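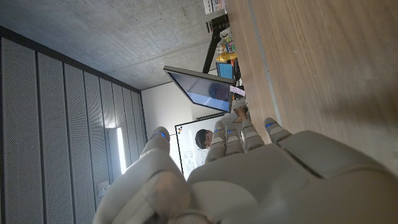 Vallik Hand Kit: Gallery

The Vallik is a five-digit hand sold as a bolt-on kit for arms that already have a wrist flange and a free data port. This page collects views of the kit in use on the bench at Skincombe, with short notes on the parts buyers ask about most. Full drawings and the wiring sheet are in the download section. Prices are on the order page and are not repeated in this gallery.

Last updated December 6, 2022, by Raluca Munteanu.

Wrist view, digits raised

Five jointed digits, thumb set apart from the four fingers. The view is from the wrist camera and is shown as recorded, without rotation. Image orientation follows the wrist, so a rolled wrist gives a rolled room. Buyers who want a level picture should correct it in their own software; the kit does not do it.

Shell

Light gray plastic, matte, in separate panels. The seam across the palm section and the darker groove between two of the shell pieces are both visible from the wrist. The palm cover comes off with the 3 mm driver supplied. Do not pry at the groove. Replacement covers ship in pairs.

Fingers

Each finger is a stack of rounded segments. Segments are sold singly or as a complete finger, and a complete finger is the quicker swap. Floarea Preda timed a full replacement at 22 minutes on the bench, calibration included. Tendon tension must be reset after any segment change, even if the old tendon is kept.

Thumb

Thicker than the fingers, with a pale knuckle near the base. The thumb has its own calibration file. Loading a finger file to the thumb address returns error 526 and the hand will not close until the correct file is sent.

Indicator lights

Blue, small, placed near the fingertips. Four are lit in the wrist view, one of them on the thumb. Steady blue means the digit is powered and has reported its position. Brightness can be lowered in the settings file, which is worth doing if the camera is used for close work on glossy surfaces.

Working area

A wooden tabletop with a monitor on a black stand is as much of a bench as the kit needs. Clear the reach of the fingers before the first power-up. The hand opens fully at start, and it does so at normal speed. Anyone seated across the table should keep their hands back until the start routine has ended.

Room lighting

Bright fixtures in the camera's view will pull the exposure down. Fixed exposure is set in the camera menu and is kept after a restart. Busisiwe Zulu's note on exposure values is included with the wiring sheet.

Kit contents

Hand, wrist adapter, camera bracket, power lead, data lead, driver, one spare finger, printed start guide. The camera is ordered separately. The Riquelme adapter is a different part and must be named on the order. Current firmware is version 9, released in October. Hands on earlier firmware can be updated over the data lead.

Questions on fit and adapters go to Dwynwen Gough. Returns and repairs go to Ecaterina Filip.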